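Automation at the Munro plant

6 min read

The Munro plant is a food packing and testing site operated by Namon. It handles dry goods, mainly rice, lentils and split peas, for grocery and catering customers. The site employs 102 people over two shifts. Since July 2021 part of its sample preparation and portioning work has been carried out by robot arms supplied by Hudusard and scheduled through a software package called Plumus.

Background

Before automation, each incoming lot was sampled by hand. A technician drew grain from the sack, portioned it into dishes, weighed each dish and entered the result on a paper sheet. The work was repetitive and was rotated every two hours to limit wrist and shoulder strain. Sampling was also the main cause of delay at the receiving dock, where trucks could not be released until the moisture and foreign matter checks were finished.

System

The installation consists of 11 arms at separate benches. Each arm has a two-fingered gripper and a small camera mounted at the wrist. Plumus assigns lots to benches, stores the weights and flags any dish that falls outside tolerance. Flagged dishes are held for a technician, who decides whether the lot is resampled, downgraded or refused. The arms do not make that decision.

New tasks are set up on a plain bench before they are moved to the line. An operator guides the arm through the motion several times, and the recorded passes are checked for grip position and spillage.

Effects on staff

Sampling positions were reduced from 20 to nine. The remaining employees in the group were moved to line inspection, maintenance or bench supervision. Bench supervisor is a new job class at the site, paid one grade above sampler, and requires a 59-hour internal course.

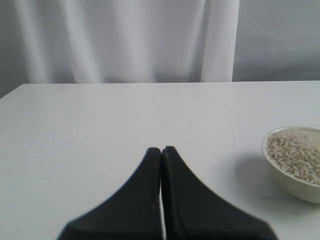
Opinion among employees has been mixed. Reports of strain injury fell in the first year, and technicians have described the work as less tiring. Complaints have centred on pace and isolation. A supervisor may look after several benches for most of a shift with little contact with co-workers, and alarms tend to arrive in clusters when a dusty lot comes in. A revised schedule now limits bench duty to half a shift.

Limitations

Loose grain remains difficult for the arms. Small dishes can be tipped by a slightly low approach, and dust on the camera cover reduces accuracy. Covers are wiped at every shift change. Split peas are still portioned by hand, as are all organic lots, which must be kept apart under the site's handling rules.

See also: Grain sampling; Job rotation; Machine tending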